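Kartha planning tracker: a review for residents' groups

Last updated: 14 May 2024

By Anil Ramasamy

Kartha is a web service that watches a council's planning register and tells you when something changes. It is made by a small firm called Burnent and sold mainly to neighbourhood associations, parish councils and the odd firm of architects. I signed up in October on behalf of our association in Grastside, on the east side of Sestholm, and have used it most days since then.

The council already sends out weekly lists. They are free, and if you live in a quiet area they may be all you need. The trouble in Grastside is that the lists are sorted by ward, our boundary crosses two wards, and the descriptions are often no help. A seven-storey block went through the early stages under the heading "variation of condition" and most of the street behind it heard about the extra floors from the hoarding.

Setting up

You begin by drawing your area on a map. The drawing tool is basic. You click to drop points and the points join up, and if you put one in the wrong place you have to undo everything after it. I got our boundary right on the fourth attempt. There is supposed to be a way to import a boundary file, but it refused the one the council supplied and the error message said only that the upload had failed.

Once the area is saved, Kartha fills in the history. Ours took overnight. It brought back applications, decisions, appeals and tree works, each with a pin on the map and a link to the council's own page. Licensing applications are not included, and that caught me out, as two of our longest arguments in recent years have been over late opening.

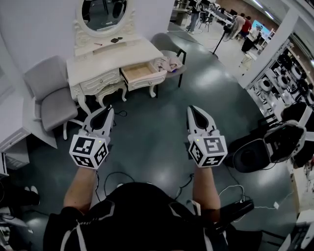
After that you choose what you want to be told about. The default is everything, and I would change it on the first day. I turned off tree works and certificates of lawfulness, and set the rest to arrive in a single email each morning. You can have separate rules for separate streets, so the people near the old bus depot get every notice for that site and are left alone otherwise.

The alerts

This is what you are paying for, and it works well. New applications usually appear in the email the morning after they are validated. Amended drawings are picked up too, and the council's own system does not announce those at all. In January the developer at the depot replaced the whole set of elevations a few days before comments closed. We had the new ones the next morning and were able to talk about them at our meeting while there was still time to write in.

It has missed things. One application had been logged by the council under the wrong postcode and Kartha placed the pin on the far side of the river. Another never appeared, and Burnent's support desk told me the register had been down when the service checked it. They fixed it the same day. I still glance at the weekly list.

Each email gives the address, the council's description, the date comments close and the name of the case officer. The closing date is in bold. I would like it to be taken from the site notice where that is later than the date on the register, but I understand why it isn't.

Comparing drawings

The comparison tool lays one version of a plan over another and marks the differences in red. With clean drawings it is very useful. You can see at once that a stair core has moved or a parapet has gone up. With scanned drawings it marks nearly everything, and you are better off printing both and holding them side by side. Most of the large applications here come as clean files, so I use it a good deal. Small householder applications tend to be scans.

It does not read heights. If a section has changed from one figure to another, the figure goes red and you have to look for yourself.

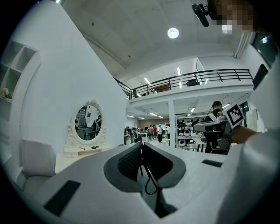
White hand-held gripper with dark padded jaws

Writing comments

There is a shared page for each application where members can add notes before a formal letter is sent. We used it for the depot and for the plan to turn the bank on Station Road into flats. It did the job. Notes are shown in the order they were written, with a name against each, and one person can be made editor of the final text. There is no way to reply to a particular note, so a disagreement over the parking figures ended up spread down the whole page with other subjects in between.

A comment template comes with it, listing the usual planning grounds: daylight, overlooking, traffic, design, heritage and so on. I found it a fair prompt for people who had never written one. The drawback is that letters built on it all look alike. Our case officer mentioned that she had several with the same headings in the same order, and I now suggest that members write in their own words and use the template as a check afterwards.

Kartha does not submit anything to the council. You copy the finished text into the council's form, or post it.

Price and limits

We pay £60 a month for the association plan. It allows 1000 saved documents, and you can have as many readers as you like but only four editors. The document limit sounds generous and is not. A large application can have more attachments than you would believe, and by March we were being asked to delete old ones. Deleting them removes your copy only, and the council's remains where it was, but any notes pinned to a drawing go with it. I lost a set of mine that way.

There is a free plan covering a single street. It has the morning email and the map and none of the rest. For a group that mainly wants to know what is coming, I would try that first.

Support is by email. Replies have come within a day or so and have been written by someone who had read the question. There is no telephone number.

What I would change

Licensing, before anything else. After that, replies to notes, and a warning before pinned notes are deleted. The phone version also needs work, as the map and the list cannot be seen together and the back button takes you to the start. I do nearly all of it on a laptop.

We have renewed for another year, on a show of hands, with a few against on cost. The depot goes to appeal in the summer and Kartha already lists the start letter and the timetable, so that is where most of our use will be for the next few months.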